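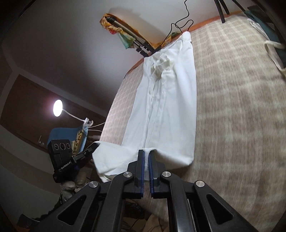 Sie lacht schon, bevor die erste Frage gestellt ist. "Fragen Sie mich bloß nicht nach Lieblingsflecken, sonst sitzen wir heute Abend noch hier!" Seit 17 Jahren führt sie die Wäscherei Gakell, einen schmalen Laden mit Hinterhof, und wer ihr zuhört, möchte am liebsten sofort nach Hause und den Kleiderschrank ausräumen.

Angefangen hat alles mit Tischdecken. Ein Gasthaus gab jeden Montag 36 Stück ab, alle mit Rotwein, Bratensoße und Kerzenwachs. "Das war meine Schule", erzählt sie. "Wachs erst hart werden lassen, dann abheben, dann Löschpapier und ein warmes Eisen - und bitte mit Geduld!" Geduld ist überhaupt ihr Wort. Leinen bügelt sie leicht feucht und immer von links, Baumwolle darf auch mal heißer.

Richtig in Fahrt kommt sie beim Thema Weiß. Von Chlorbleiche hält sie wenig, von Sonne umso mehr. "Meine Großmutter hat die Laken auf die Wiese gelegt und mit der Gießkanne besprengt, vier Stunden lang, immer wieder. Ich mache das heute noch, im März, wenn das Gras gerade kommt. Der Duft!" Für den Alltag rät sie zu Sauerstoffbleiche und einer Trommel, die nicht vollgestopft ist.

Und die alte Heißmangel im Hinterzimmer, eine Van Dusen, die etwa sieben Minuten zum Aufheizen braucht? Sie strahlt. "Die gebe ich nicht her. Eine neue wäre schneller, klar, aber hören Sie mal, wie die brummt!"

Im Herbst will sie einen Abendkurs anbieten, Flicken und Stopfen, an ihrem großen Zuschneidetisch. Die ersten Anmeldungen liegen schon neben der Kasse, unter einer Dose mit Hosenknöpfen.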